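Paint flaking off soft plastic figures, is there any fix for ones already painted?

Posted in Painting and Basing

Hedgerow649

I have a box of 1/72 soft plastic infantry that I painted over two winters, mostly Napoleonic Austrians with a few Bavarians. They looked fine when they went into storage. I took them out in March for a game and the paint is coming off the muskets and bayonets in flakes, and on a few of them it has lifted from the edges of the coats and the knapsack straps too.

What I did, in order: cut them off the sprue, trimmed the worst of the flash, brushed on a black primer, then craft acrylics, then one coat of matt varnish out of a pot. I did not wash them first. I know now that I should have, so please don't make that the whole reply.

The sets are a mix. Most are Bralberg line infantry in the white plastic, which is quite stiff. There are also two sets of the old Graser grenadiers in the tan plastic, which is much softer and feels a bit waxy. The Graser ones are by far the worst. I have roughly 100 figures affected out of the box. The rest seem all right but I haven't handled them much.

I would like to know three things. Can I save the ones that are flaking without stripping them back? If I do have to strip them, what is safe on this sort of plastic? And is there a primer people trust on the soft tan stuff? I only have a small spare room to work in, with one window, so I would prefer to brush rather than spray, but I can take a spray outside if it makes a real difference.

They are based already, on card with sand and PVA, four to a base. I'd like to keep the bases if possible.

pikeblock

PVA over the top. Thin it a bit, dunk them, let them drip. It shrinks down tight and the paint can't go anywhere. I did all my Odthorpe Romans this way and they have been played with by kids. Won't help where the paint is already gone obviously, touch those up first.

Amirul Mangundap

I have been painting soft plastics for a long time and have had this happen to three separate armies, so I'll go through it in the order you asked.

Saving them without stripping. Yes, for most of them, as long as the flaking is only on the thin parts. Take a stiff old brush, dry, and go over each figure fairly firmly. Anything that is going to come off in the next year will come off now. On muskets and bayonets I scrape the rest away with a thumbnail until I'm down to bare plastic, because there is no point in painting over a loose edge. Wipe the bare part with a cotton bud dipped in rubbing alcohol, but keep it off the painted coat, as it will soften acrylic very quickly. Let it dry for an hour and then prime only the bare part.

The coats and straps are a different matter. If the paint lifts there when you brush it, the primer never got hold of the figure at all, and the whole thing will go sooner or later. Those I would strip.

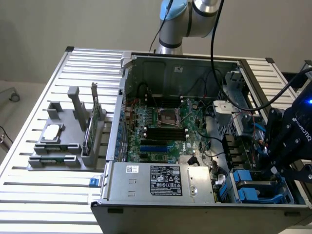
Stripping. I use a household degreaser, the kind that comes in a bottle for kitchen floors, in an old jam jar with a lid. Leave them in overnight and scrub with a toothbrush in the morning. Do not use acetone or anything sold as cellulose thinner. Some soft plastics put up with it and some go sticky and never recover, and you can't tell by looking. Test one figure from each maker before you fill the jar. Your white Bralberg and your tan Graser are different mixes and may not act the same way.

I'm afraid the card bases will not survive a night in the jar. The PVA goes back to milk and the sand drops off. You can get the figures off first by sliding a thin blade under the feet, and if you go slowly the base will only have four bare patches where they stood. I have put figures back on the same bases this way and covered the joins with a bit more sand.

Priming. On stiff plastic almost anything works if the figure is clean. On the waxy kind you need something that bends. The one I use is Fang flexible primer, the gray one, brushed on in two thin coats with a few hours between them. It looks shiny and feels slightly rubbery when dry, which puts people off, but paint takes to it well. I leave it a full day before the first color. It doesn't smell much, so the spare room is fine with the window open.

If you can't get that, an artist's acrylic medium from any art shop does nearly the same job. Put it on straight, with a little black paint mixed in so you can see where you have been.

Washing, since you did ask us not to go on about it: warm water, dish soap, toothbrush, rinse twice. The old tan sets sometimes need it done again the next day. If water still beads on the figure after it has been rinsed, it isn't clean yet.

Last, the varnish. Matt varnish on its own is brittle. I put a gloss coat on first, then the matt once that has cured. And straighten the bent bayonets before any of this, in hot water and then cold, holding them with tweezers. If you straighten them afterward you will crack everything you have just done.

On the PVA dip suggested above, it does work, but watch it around faces. It pools under the hat brim and in the eye sockets, and if the figures ever get damp in storage it turns white. I would use it on the muskets only, with a brush.

tinbasher_ray

Agree with most of that, though I've never had any luck with the kitchen degreaser on the old Graser stuff. It got the top coats off and left the primer behind in patches. In the end I left the patches and primed over them, and they have been fine for 6 years, so I wouldn't chase every last speck.

Also check how you are storing them. Mine were in a shoebox in the loft, lying on top of each other, and the muskets were bending every time the box was moved. I have something over 800 figures now and they all stand up on steel paper in shallow trays, with magnetic sheet under the bases — no flaking since, even on a couple of units I never primed properly. The trays came from an office supply place and are the sort meant for letters. Cut the magnetic sheet slightly smaller than the base or the edge shows.

Hedgerow649

Thank you, all. I tried the dry brush test on one base of each last night. The Bralberg lost paint from the bayonets and nowhere else, so those will get scraped and touched up. Two of the four Graser grenadiers came nearly bare down one side, so they are going in the jar. I'll test the other sort of plastic as well before I do any more, and I have ordered the gray primer. I'm going to try the PVA on a few muskets from the spares and leave them in a drawer to see how they hold.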